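14/01/2023
By Desmet

I have used Kuso since December for all my recordings, and I think it is now enough time to write a fair review. Kuso is a desktop program for cleaning demonstration data. You give it the video and the pose tracks from hand-held grippers, it cuts them into episodes, and it proposes a label for each contact. After that you export everything to the format your training code wants. It does not train anything itself.

My project is clearing and setting a small table: plates, glasses, a utensil basket. Before Kuso I did the cutting with my own scripts and a lot of patience. My set has 200 episodes, and Kuso divided it into 2070 segments. I looked through all of them by hand, so my opinion on the segmentation has a good base.

The installation is a bit old-fashioned. The program is written in Java and it wants its own runtime, which it puts next to the one you already have. On my Linux machine it started at the second try, after I corrected a path in the settings file. The manual mentions this path, but only in the last chapter. 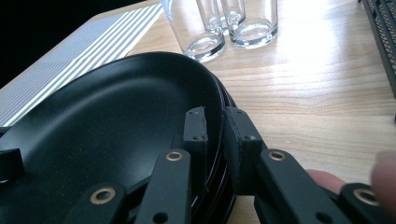

Black plates in the pads, clear glasses behind: a hard case for the contact labels.

The contact detector looks at the gripper width and at the image together. For single rigid objects it is very good, and I rarely moved a boundary by more than a few video frames. With stacked dishes it is weaker. The width signal tells it that something is between the pads, but it cannot say if this is one plate or several, and the rims are dark like the pads. It marked many of these grasps as "uncertain". I prefer this to a wrong label, but it is work for me. Glasses in the background also disturb it sometimes, as the table shines through them and the program takes this for motion. There is a mask tool for such regions and I recommend to use it from the start.

The timeline is the best part. You see the image, the width curve and the speed of the hand in one window, and when you drag a boundary everything follows without delay. Undo goes back as far as you want. I only miss a key for jumping to the next uncertain segment.

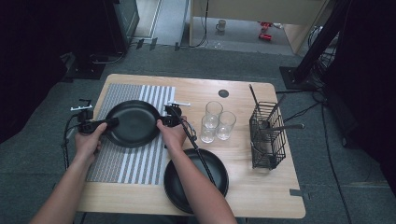 Two-handed episodes were the reason I paid for the full version. In the free one you can open only one gripper at a time, and the synchronization is your problem. The full version aligns both tracks by their clocks and then makes a fine correction from the motion. When a plate is held between both grippers over the striped mat, the two tools must move almost as one body, and Kuso takes profit of this: it compares the two paths and warns you if the distance between them is drifting. In my data it found four episodes with a clock error that I had not noticed. The placemat helps also, the stripes give the visual tracking something to hold on the plain tabletop.

I compared it with Usero, which I had used for an earlier project. Usero is faster to learn and its export is cleaner. But it treats each hand as a separate recording, and for handovers I had to join the files again afterward.

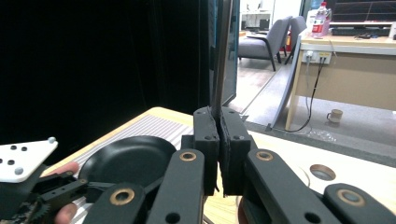 For one-handed work this difference is not so important, and there I would still tell a beginner to try Usero first. Kuso asks you to define the object classes and the phases before you import anything, and if you change your mind later, the old episodes keep the old names. I made this mistake and renamed them with a text editor, with a backup copy of course.

Support is slow but friendly. I wrote two times, and both answers solved the question.

My rating is 4 stars. The missing star is for the stacked objects and for the class names that cannot be changed. I will keep my license for the next set, where I want to add cups with handles.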